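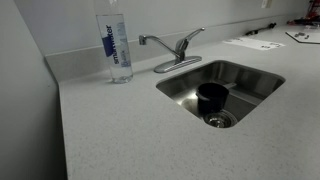

Sink bay, base camera view, black cup in the basin

From: Huiling Xie
To: Hatis build list
Date: 9th January
Subject: Re: [hatis-build] depth dropouts over the sink

Guilan Yu wrote:
> I reran the basin set with the Tasow driver at its default exposure.
> Of 122 grasp attempts on the black cup, 30 were rejected before the
> arm moved, all with "no valid surface." The same cup on the counter
> gives me almost no rejects. Before I touch the planner, can someone
> tell me whether the depth map is bad or whether the segmentation is
> bad? I would also like to know if we are keeping the faucet as a
> fixed obstacle or detecting it each run. The wiki says both.

Guilan,

The depth map is bad. Segmentation is only bad because it is fed from it.

I went through the rejected attempts with color and depth side by side. The mask on the color image is fine in nearly all of them. The cup is dark and glossy and the basin walls are brushed steel, darker toward the back and right, so the stereo matcher has very little to hold on to on either side of the cup edge. The rim gives a thin highlight and that is often the only part with valid depth. The handle is pale gray against gray metal and disappears in most of the depth maps, though you can see it well enough in color.

Two things made a difference on my bench copy of the data:

1. Raise the exposure for the basin region only. The driver takes a metering window. With the full image metered, the light counter and the wall dominate and the basin ends up underexposed. With the window set to the sink opening, rejects in my replay dropped to 11 out of the same 122. The counter clips a bit, but we do not need it for this task.

2. Fit the rim as an ellipse in the color image and get its height from the known cup dimensions. This removes the dependence on depth inside the cup. It assumes the cup is upright. If it has fallen over, the fit residual goes up and we should go back to the slow path and take a second view.

I have not tested either on the arm. Replay only tells us whether a pose would have been produced. It says nothing about whether the fingers would have closed on it.

One more problem in the same set. The drain strainer gets proposed as an object. It is round, it has a metal rim, and it sits right in front of the cup and partly beneath it, so in several cases the two masks are merged and the grasp center is pulled toward the front of the basin. I would mask out the strainer at a fixed position. The sink does not move. If the base gets moved, we recalibrate anyway.

On the faucet: fixed obstacle. The wiki page has two sections from different months and the October one is out of date. The collision model is now the base plate, the body, the curved spout and the lever. What is wrong in the current model is the lever. It was drawn straight up and it should angle back to the right. The spout comes forward over the left side of the basin, so any approach from the left has to come in low or not at all. I would bias approaches to the right and let the planner find the left ones if it must. The spout can be swung by hand, so check that it points left before a run. I will add this to the checklist.

The water bottle is a separate matter. It stands to the left, against the backsplash, and its top is out of view in the base camera, so the height estimate stops at the image border. The planner then believes it can pass over the bottle. Please set any object that touches the top border to full workspace height. The clear plastic gives poor depth too, apart from the label, so I would not trust the width from depth either. Pad it by 2 cm for now.

The counter itself needs no work. The speckle is fine but there is enough of it for the plane fit to converge, and the low backsplash comes out as a clean step. The sheet of paper on the right gets labeled as part of the plane, which is what we want. The small metal pieces on the white tray are below the minimum object size and can stay there.

Branch is basin-exposure in the Honorato repo. The metering window is in the config file, in pixels, measured from my calibration. Yours will differ by a little, so overlay it on one image before you start a long run.

Still open:

- Does the ellipse fit hold up with water in the basin? I have no data for that.
- Can the wrist camera see the rim from the home pose, or do we need a second waypoint? On my arm it needs the waypoint. Your mount is shorter.
- Cycle time with the metering window switched on and off between regions. The driver takes a few images to settle and I have not measured it.

If you rerun, please keep the cup position log in the same format as last time so I can compare attempt by attempt. Put the bags in the Ristomico folder and leave the old set where it is.

Huiling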